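# Chapter 7: Teaching a Machine to Fetch

Ask a friend to get you an apple from the fridge and you'll have it in half a minute. Your friend won't think about where the door ends or how hard to squeeze. Now try writing that errand out as instructions, with every motion spelled out and nothing left to common sense. Most first-time students fill a page before they even get to the fruit!

This chapter is about that page. By the end of it you will have planned, built and tested a fetch task of your own, using whatever arm your class has on hand. A desktop kit with a two-finger gripper is fine. The ideas carry over from small machines to large ones - only the repair bills change.

## The Dundow fetch project

We'll follow one student team through the chapter. The robotics club at Dundow took on the fetch task as its spring project, with Hằng Thái leading the motion group and Amber Dawber in charge of testing. They called their control program Odik, and they kept a log of 347 trials, including the ones they would have liked to forget. You will read parts of that log in Sections 7.2 and 7.4, and it is wonderful reading, because the students wrote down what they expected before each run as well as what they got.

Their rule for the task was one sentence long: *move the apples between the refrigerator and the basket on the table without dropping or bruising any.* Notice how much is packed into it. "Between" means the job can be run in either direction. "Without bruising" means somebody has to decide what counts as a bruise, and the team argued over that for most of a Monday afternoon.

## Breaking the errand into pieces

Roboticists call a short piece of a larger job a **subtask**. The Dundow team's first plan had four of them: reach, grasp, carry, release. It looked complete on the whiteboard. Then they began acting it out by hand, one student playing the arm and another reading the instructions aloud, and the list started to grow. Where should the hand wait before it reaches? From which side should it come in? How far above the shelf does the fruit have to be before the hand moves sideways?

That last question leads to one of the most useful ideas in this chapter, **clearance**. Clearance is the space you leave between a moving object and everything it might bump. A refrigerator is a fine place to learn about it. The opening has a frame on the side and a lip along the bottom, and a hand holding an apple takes up more room than an empty hand. A path that was safe on the way in may be a tight squeeze on the way out.

The second big idea is **grasp**. An apple is round, smooth and a little different every time. Two flat fingers touch it in only two small areas, so a slight twist can send it rolling. A hand with several fingers can wrap around the fruit and support it from underneath, so each finger can press more gently. You give something up for this, of course: more fingers means more joints to command, and more places for a plan to go wrong. We compare both kinds of gripper in Section 7.3.

The third idea is **state**. At any moment, the program needs to know what is true right now. Is the door open? Is anything in the basket? Is the hand full? Odik stored these answers as a short list of yes-or-no values, and Hằng's group checked the list before every motion. It sounds fussy, and it saved them again and again.

## Before you read on

Look at the three views of the Dundow setup with your notebook open. For each one, write down the state of the door, the basket and the hand, if there is a hand to describe. Then write the next subtask you would give the robot, supposing the job is to fill the basket. Compare answers with a partner - you may well disagree, and we hope you do!

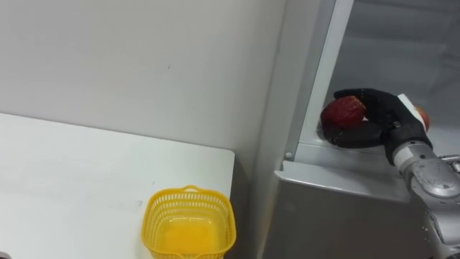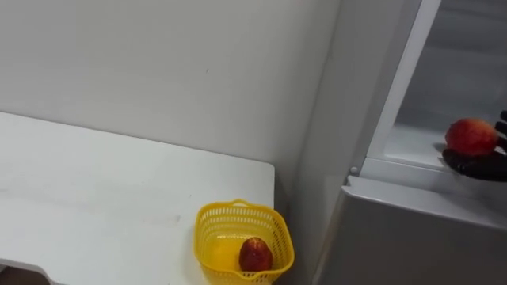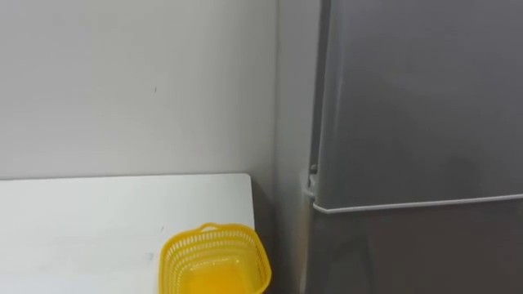
**Figure 7.1** Three moments at the Dundow fetch station, with the yellow basket beside the refrigerator in each. Top and middle: a multi-fingered hand holding an apple inside the open compartment. Bottom: the refrigerator closed.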